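Can a Machine Tidy a Table Yet?
Final project report, Household Automation
Nuria Llorente and Pejman Nazari
May 23, 2018

3. The chore

We wanted a job so dull that no one could accuse us of picking it to impress the grader. Wanting Jia suggested wiping and resetting a small table. A ten-year-old can do it, with complaints. Our question was how far a machine could get without the complaints.

The items stayed the same all term: a cloth, a lamp, sunflowers and a box. The cloth starts folded, and that is the last moment it is easy for anyone.

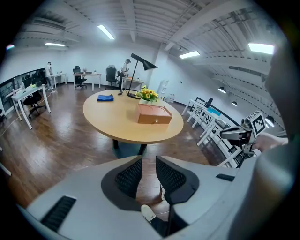
Figure 4. The round table with lamp, sunflowers, folded cloth and box, and hand-held grippers close by.

We logged 36 attempts by people using grippers in place of fingers, then 22 by the Gresura arm on the same table. Two fingers turn out to be a humbling number. Pejman, who has ten of his own and is proud of them, needed 16 tries before he could refold the cloth into anything with corners.

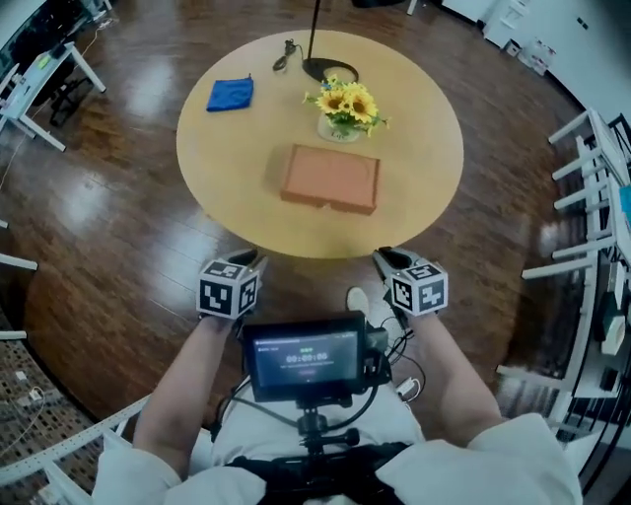 Figure 5. Both grippers held out toward the table, timer at 00:00:06.

4. What the arm managed

The box went well. The arm slid it to the marked spot in most runs and looked almost bored. The flowers were moved upright more often than we had feared. The cloth was a disaster, and the lamp cable was worse, so we stopped asking about the cable in November.

Would we let it loose in a kitchen? Spyros Moschos, our adviser, said he would, provided it was somebody else's kitchen. Our next step is a stiffer cloth.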